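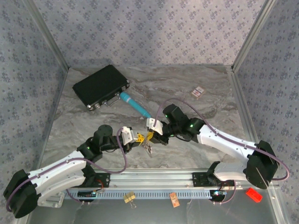 Lambrechts will add a small-print wallpaper line called Omari to its wallcoverings catalog in June, along with a marble-patterned floor covering sold under the Zirngate name. Both lines are meant for small rooms such as entryways, powder rooms, pantries and home offices. Omari has a small dark blue floral that repeats over a pale lavender-gray ground, and it is shown with a gray-and-white marble pattern on the floor. The two lines can be ordered together or separately.

3/23/26 - For immediate release

Omari started with requests from customers who were papering rooms with very little wall. Most of the florals already in the catalog have large blooms, and on a short wall a large bloom often ends up cut in half at a corner or a door frame. The new pattern is small enough to carry across a narrow panel and still look complete.

"We kept getting the same phone call," said Ignacio Lindqvist, who manages the wallcoverings line at Lambrechts. "Somebody has a closet they want to turn into an office, or a half bath under the stairs, and every floral we send them is too big. So we drew a smaller one. The blue is dark enough that you can still see it from across the room."

The lavender-gray ground went through several rounds before it was approved. Earlier versions were closer to white and looked stark beside gray flooring. The final color is a little warmer and sits well with plain white trim, black hardware and brushed metal.

Zirngate has gray and white in the same pattern, so it can be paired with either a light or a dark wall. Lambrechts will sell it through the same dealers that carry its wallpaper. Dealers who stock both lines will receive a display board with the wall pattern mounted over the floor pattern, so that shoppers can look at them together before ordering.

"People usually choose the floor first and then bring us a photo of it on their phone," Lindqvist said. "Colors on a phone are hard to judge. I would much rather have them hold the two pieces side by side in the store, near a window if there is one."

**Ordering and samples**

Samples of Omari and Zirngate can be requested from any Lambrechts dealer. Each customer may order 2 free samples, and additional samples are charged at the regular rate. Samples ship flat and should be left out overnight before they are compared with paint or fabric. Dealer orders of 200 rolls or more will be delivered on a separate schedule, which the sales office will confirm in writing.

Customers papering more than one wall should order all of their rolls at the same time and check that the batch numbers match before hanging - small color differences between batches are normal. Unopened rolls may be returned to the dealer within six weeks of delivery.

Printed care and hanging instructions are packed with every order. Dealers can request extra copies from the sales office.

**Press contact**

Ignacio Lindqvist, Wallcoverings, Lambrechts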